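Ticket: Open day demo, table-clearing station stops between visitor groups
Project: Plisska
Opened by: Yanti Sumampouw
Assigned to: Saranya Mathew
Priority: High until the May open day, then normal
Status: Resolved, one follow-up open

Yanti, first entry
The simulated dining room demo ran fine at my desk. On the visitor screen in the Setiawan room it stops after the first group leaves. The operator presses Reset, the objects go back to their start positions, and the arm stays where it was. The Start button is grayed out. The only way I can get it going again is to close the demo and open it from the launcher, and that takes 88 seconds. Visitor groups are scheduled back to back, so we don't have that time.

Steps to reproduce:
1. Open Plisska from the launcher.
2. Run the bowl task.
3. Press Reset while the gripper is still closed on the bowl.
4. Try to press Start.
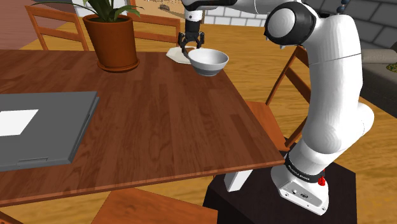
If I wait for the arm to let go and return home before I press Reset, Start works. I tried it both ways several times. The log has this line each time it fails:

reset: scene ok, controller state HOLD, start blocked

Saranya
Thanks, the log line helps. Reset reloads the objects but doesn't clear the controller state. The controller still thinks it is holding something, so it blocks Start. We missed it in testing because our scripts always wait for the task to end. Can you tell me which build is on the visitor machine?

Yanti
Build 23. The Wiko laptop we use as a backup has the same one and does the same thing.

Saranya
Build 23 is the current one, so you don't need to reinstall. I added a release command that runs before the scene reload. Please copy the patch file into the Plisska folder on both machines and restart. Then reset in the middle of a grasp and let me know if Start comes back.

Yanti
Patched both. Start comes back after every reset now, including with the gripper closed. The wait is 2 seconds.

One more thing before you close this. Clornetti is bringing the first group and their guide wants to let visitors pick the next object from the list.

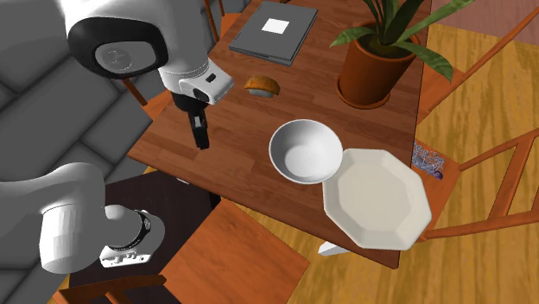
Object selection works from the touch screen, and I have no complaint about the menu. My concern is which objects we offer. The muffin and the bowl are fine for a first try. The octagonal plate sits partly over the edge of the table, and I would like it left off the visitor list until someone checks whether it stays put when the bowl next to it is moved. The two are touching. I don't want it going on the floor with a group watching.

Saranya
Agreed. I hid the plate in the visitor menu only. It stays in the scene, and you can still pick it from the operator menu. To bring it back, open the demo settings, go to Visitor objects, and check the box next to Plate. I'll look at the start position separately and link that ticket here.

Yanti
Confirmed, the plate is gone from the visitor menu on both machines. I also taped a note by the keyboard telling operators to use Reset and leave the launcher alone.

Saranya
Closing the reset issue. Plate position stays open as a follow-up, assigned to me.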